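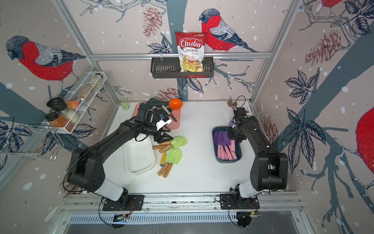 Bullfinches and pinecones on pale pink, with snow dots

Stemar Winter Branch Wallpaper

We have a soft spot for winter patterns that don't feel like holiday decorations, and Winter Branch is the one we keep coming back to. Red-breasted birds, dark blue-gray branches, navy leaves, a few reddish-brown cones, and that pink behind it all! It looks cheerful in January and still looks right in August, when most snowy prints have started to feel a bit silly.

The birds are drawn large, so the pattern has plenty of presence even in a small nook or a pantry (we love it in a pantry). If you're covering a full wall, start your first strip in the middle and work outward, and you'll get a whole bird where people will see it most.

The paper is a paste-the-wall type. Brush the paste on, hang the strip dry, smooth it down with a soft brush and trim top and bottom with a fresh blade. Two people make it much easier. Marks wipe off with a damp cloth, but please skip the scrubbing pads.

Details
Design number: 1810
Colorway: Pink Snow
Match: straight
Finish: matte
Strippable: yes, dry, in full lengths
Samples: up to 2 per order

Goes well with
Jarkel trim paint in Navy Leaf, lovely on shelves and door frames
Narkico cotton curtains, plain weave, in Cone Brown
Ngau paste, 70 oz tub

Order all your rolls at once and check that the batch number on every label is the same before you open them. Unopened rolls can come back to us, cut ones can't.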